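Two months in, and I'm still walking over to watch the arm at Lisbridge whenever I get a coffee! It takes the boring half of boxing, and that used to eat our whole afternoon.

Hui-mei Tse used to close 1,000 boxes a shift by hand. Now she plans the runs and teaches the rest of us to fix a bad grip (I'm slow, but learning).
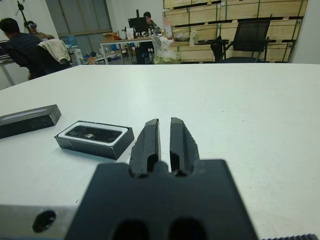 Her wrists feel better too, she says. In June we start on the smaller boxes, and I've already asked to help.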